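We use cookies to remember your settings. Accept / Manage

Clothes come out stiff since we moved to a place with hard water

Reading time: 5 minutes

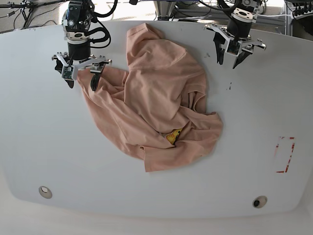

Peach-colored top, crumpled on a white table.

Katherine Inga

Good evening to all. I hope I put this in the correct section, I did not find one for laundry only.

In January we moved from Wurnau to Marelmont. In Wurnau the water was soft and I never thought of it. In Marelmont there is a white crust in the kettle after one week, and the glass in the shower is always with spots. With this I can live. What I cannot live with are the clothes. Everything of cotton is now stiff when it is dry. The towels stand almost by themselves, and sweatshirts which were soft for many years feel like cardboard at the sleeves and in the hood. The colors also look a little gray to me, but my husband does not see it.

What I have tried until now: more detergent (it became worse), a second rinse (a little better, I think), and fabric softener on the towels (soft, but they do not take the water from the skin anymore). The detergent is Zillovari liquid, the same I used in the old apartment. We wash most things warm and we dry on a rack in the bedroom. We have no dryer and also no place for one.

In the shop De Haan the man wanted to sell me a water softener for the whole apartment. It is a rented apartment and I am not sure I am allowed to touch the pipes. Is there something smaller I can do? And is it possible to bring back the clothes which are already stiff, or are they finished? The favorite sweatshirt of my daughter is one of them and she refuses to wear it.

Thank you in advance for the patience with my long text.

tollgate_m

Dear Katherine,

Your clothes are not finished, do not throw anything away. I live in Marelmont for nine years and English is also not my first language, so please ask if something is not clear.

There are two things in the fabric, and they come together. The first is the lime from the water. The second is detergent which did not rinse out. In hard water the detergent works badly, so people take more of it, and then the machine cannot rinse it all. I think this has happened to you when you increased the dose.

For the clothes you have already, I would do this one time:

Wash them without any detergent, at the warmest temperature which the label permits. Watch through the door. If you see foam, it is old detergent, and you repeat the wash until there is almost no foam. With my towels it needed three washes, with the shirts only one.

Then put washing soda in a bucket of warm water, stir until you do not see the grains, and leave the cotton things in it for some hours. Wear gloves. Not for wool or silk, and I would not do it with printed shirts or with bright colors. For the sweatshirt of your daughter I would skip the soda and make only the washes without detergent, inside out.

After this, for the normal laundry, I changed to powder. Many powders have a softening ingredient inside already and most liquids have less of it. Look at the back of the package, there is usually a table with the dose for soft, medium and hard water. Take the line for hard water, and really measure it with a cup. I was always pouring by eye and it was always too much for a small load.

Also do not fill the drum to the top. You should be able to put your hand flat between the laundry and the upper side of the drum.

One more point, which many people forget: the rack. Cotton that dries in air without movement becomes stiff also in soft water, only less. Shake every piece strongly before you hang it, two or three times. When it is nearly dry, take it down, rub the sleeves and the hood between your hands, and hang it again. It sounds like an old grandmother advice, and in fact I have it from my grandmother. If you have a window where a little wind comes in, put the rack there.

For the apartment softener I would wait. Ask your landlord in writing, and ask also who pays for the salt and for the service. In my house the landlord said no.

Please tell us how it went.

Benoa77

vinegar. half a cup in the softener drawer every wash, no softener. done this for years no problem

stairwell

I would be a bit careful with the answer above me. Vinegar in the rinse does help against lime, I used it too. But the manual of my machine says clearly not to use it, on account of the rubber parts, and after some years I had to change the door seal. Maybe it was from the vinegar and maybe it was only old, I cannot prove it. Citric acid in a small quantity is what I take now, dissolved first in cold water. Never put either of them together with bleach, this is dangerous.

About the spin: my machine had been set by the previous tenant to 400 and I did not notice this for months. With such a slow spin a lot of water stays in the fabric, and all the lime in that water stays there too when it dries. Look what yours is set to. I use a higher one for towels and a middle one for everything else.

I also clean the machine itself every second month, empty, on the hottest program, with a descaler from the supermarket. The drawer I take out and wash by hand. Behind mine there was a gray paste that I do not want to describe.

Comments (4)

Katherine Inga: Thank you all! I made the wash without detergent and there was so much foam that I called my husband to look. After the second time it was less. I will buy powder on Saturday's market or in the supermarket, whichever has it cheaper.

tollgate_m: Very good. Do the towels separately, they hold the most.

oriel_p: Same problem in my street. Does the soda work on bed linen with 80 percent cotton, rest polyester?

stairwell: I did it with such a mix and the sheets were fine, but try first with one pillowcase.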